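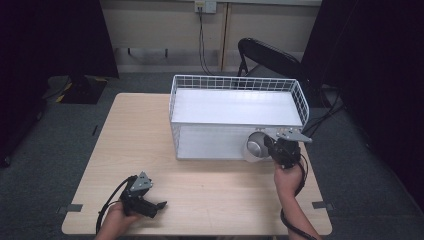
Zurkero is bringing back its barrier balm, and I may have squealed a bit

If you've been reading for a while you'll know I went on (and on) about the old Zurkero barrier balm until it vanished from the shops. Well, it's coming back in June! The email landed on Thursday while I was waiting for the kettle and I read it three times before I'd even poured the tea.

The short version is that the balm returns in a smaller tub, with a new lid and a slightly changed formula. The lavender has gone completely. I know some of you loved that smell, but it used to make my eyelids sting if I put it on too close to bedtime, so I'm not sorry to see the back of it. Štefánia Šimek, who looks after the skincare side at Zurkero, told me they'd had more messages about the scent than about anything else they've ever made. "We could have kept it and sold a second one without," she said, "but people kept asking which was the real one, so we picked."

The first batch is 1,000 tubs and it's only going through two places to begin with: the Zurkero website and Esteban, the little beauty shop on the corner by the station. Esteban gets 200 of those and is holding 100 back for people who come in person, which I think is really fair — last time I tried to buy anything of theirs online it had sold out before I'd found my card. Faisal Satti at the shop says he won't be taking names in advance, so please don't ring him. He opens at 9 and he's asked me to say there's no point turning up earlier, as the shutter will be down and the café next door doesn't like a queue across its step.
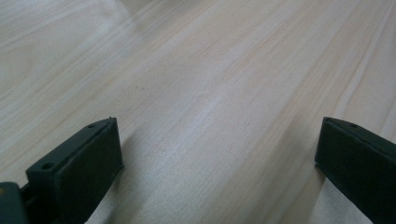
Pale wood grain in the light.

On to the balm itself. I've had a sample pot for just under a fortnight and I've been using it on my cheeks and the backs of my hands. It's thicker than I remember, and you do need to warm it between your fingers first or it drags. Once it's on, though, it sinks in nicely and I haven't had that tight feeling after washing my face (our water is terribly hard). My husband pinched some for his elbows and has gone very quiet about giving the pot back.

What I'm less keen on is the tub. I'd have loved a tube! Digging about with a fingertip isn't my favourite thing, and the old one always ended up with bits of fluff in it from my bag. I did ask, and Štefánia said a tube is being looked at but won't be ready this year.

A couple of you have asked whether the Jerska cream does the same job. I'd say it's a decent stand-in if your skin is only a bit dry, and it's lighter under make-up, but it never did enough for me in cold weather. Usman Siddiqui left a comment on my last post saying he mixes it with a drop of face oil, so that might be worth a go while you wait.

Price hasn't been announced yet. I'll add it here as soon as I hear, and I'm hoping to pop into Esteban on the first morning, so say hello if you spot me. Ilham Purba, I haven't forgotten I owe you a reply about the sun cream — it's coming at the weekend.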